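## 4. Color Loss in Dark Garments Under Household Laundering

Dark clothing turned out to be the richest part of the whole diary study, and we want to give it a section of its own. Participants in the Norklow panel logged 2,744 loads between them, and black items drew more written comments than any other color group. People care about their black clothes! They notice the first hint of gray at a collar or cuff, and they remember, often in great detail, when a favorite pair of pants stopped matching the jacket it was bought with.

### 4.1 What fading looks like to the wearer

Textile labs usually treat fading as a single number, the color difference between a washed sample and an unwashed one. Our diaries tell a more varied story. Participants wrote about three separate things, and they seldom mixed them up. The first was overall lightening, which most of them accepted as normal. The second was edge wear, where hems, pocket openings and folded seams went pale ahead of the flat areas. The third was a change in surface - lint, pilling, a dusty look - that made a garment seem faded even when its dye had hardly moved.

The third kind is the one we find most exciting. When we measured the garments handed in at the end of the study, 40 of those described by their owners as "faded" were within the range we had set for unchanged color. A lint roller brought several of them back to a state their owners called "like new." The Garetti scale, which we used for all surface ratings, picked up these cases well, and we would encourage other groups to pair it with a color reading.

### 4.2 Sorting, folding and storage

Washing gets most of the attention in the literature, but a garment spends far more of its life in a drawer or on a shelf. We asked participants to tell us how they kept dark clothes between wearings. Folding in stacks was the most common answer by a wide margin (Figure 3), followed by hanging, and then by a cheerful group who simply left things on a chair.

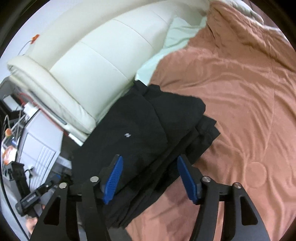 **Figure 3.** Folded black garments in a stack.

Stacking has a side effect we had not planned to study. People who fold tend to take the top item, wear it, wash it, and put it back on top, so the same few pieces go through the machine again and again while the lower ones rest. In the Manurung subgroup, where each garment carried a numbered tag, the top items were washed so much more often that they no longer matched the rest of the pile by April. Returning clean clothes to the bottom of the stack evened this out, and several participants kept the habit after the study ended.

Fold lines were a smaller matter. We looked for pale lines along the main creases in 200 garments and found very few, nearly all of them in heavy cotton that had been pressed with an iron. Knits and stretch fabrics came through well.

### 4.3 Water temperature and detergent

Cold washing did what we hoped it would. Loads logged as cold showed less lightening than warm loads at every checkpoint, and the gap kept growing through the last one. The choice of detergent mattered less. The Allness liquid we supplied to half the panel gave results close to those of the products people already had at home, with one exception: powder users reported more white residue on black fabric, mainly when the drum was packed full. Turning garments inside out helped with edge wear, though it made little difference to the overall color readings. We return to drying methods in Section 5.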